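Reusing printed gift cartons for shelf storage

venla_halonen
I'm sorting small household stuff into cardboard cartons before a move. Shelf depth is 200 mm. Do you keep the flaps or cut them off?

fgn_noguchi
Keep them. A folded-in flap doubles the wall at the rim, where cartons sag first.

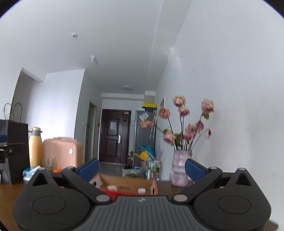

sgowda85
Flaps are dead weight on a shelf. They catch on the carton above and add width. The box with the pink, white and red houses on its flaps would lose its print if you cut them, but the print does nothing for stiffness. Score along the crease with a steel ruler and cut in two passes.

fgn_noguchi
Cutting leaves a raw edge that delaminates. I cut a Vorkholm carton in April and the rim was soft within weeks.

akua_w
Depends on the load. For jars and bottles I want a shallow box with handle holes in the end panels, and I leave the ends uncut.

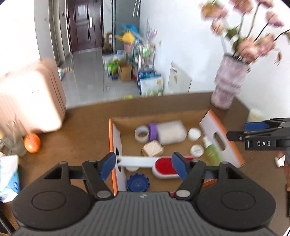 Heavy items go against the long side, light ones near the handles. My limit is 7 kg per carton. Above that the hole tears at the corners, so I line it with cloth tape.

sgowda85
7 kg is high for single wall. I'd stop at five.

akua_w
Mine are double wall.

venla_halonen
Keeping the flaps on the printed one, then. Taping the handles tonight.

Comments (2)

Naveen S.: Lay jars down only if the lid has a liner. Urnis lids don't.

uka171: Paper tape holds better than cloth on uncoated board.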